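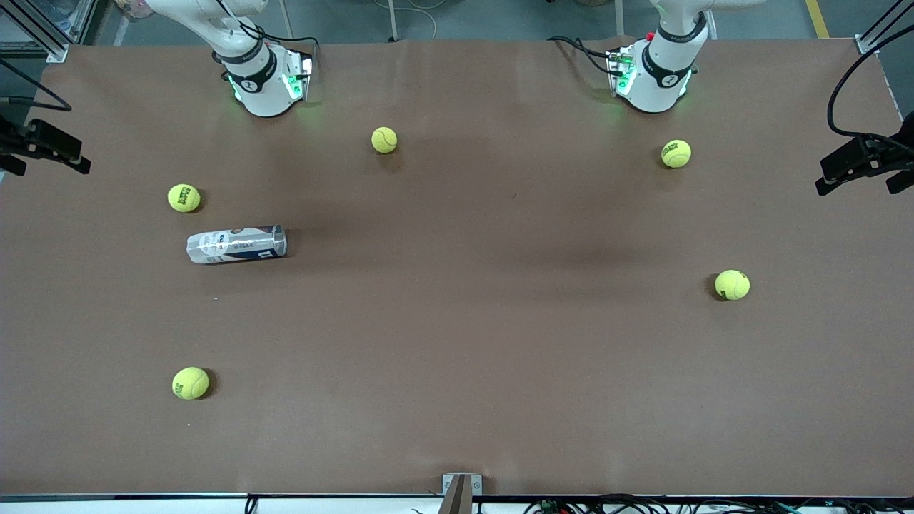 Kumiko Kaneko wants storage pages to state the ball count before anything else, on the grounds that a tube is bought, stacked and thrown out by the number it holds. The count on the table is five, with one tube.

Ball and Tube Storage, Ratthorpe Courts
Gallery page, updated 7/22/19

The notes on this page cover loose tennis balls and the clear plastic tubes they are stored in. The June inventory at Ratthorpe listed 829 balls in all, 356 of them loose. The rest were in tubes or in the Trnka cabinet by the side door.

Table layout: balls spread over smooth brown paper, tube on its side, label wrapped around the plastic. The felt is bright yellow-green with white seams. Black logos show on several of the balls.

Sorting. Balls are grouped by bounce first and by felt wear second. A ball that fails the bounce check goes to the practice bin and is not put back in a tube. Mixed brands are allowed in the practice bin only.

Tubes. Clear plastic is preferred for shelf storage, as the contents can be read without opening the lid. Tubes with split rims are discarded. An opened tube does not hold pressure, and storing balls in one keeps off dust but does not slow the loss of bounce.

Shelving. The cabinet takes 82 tubes laid flat, labels outward. Shelf 2 is kept for match balls. Overflow goes to the Asarent rack in the hall until the next inventory.

Corrections to the counts can be left at the Ratthorpe desk.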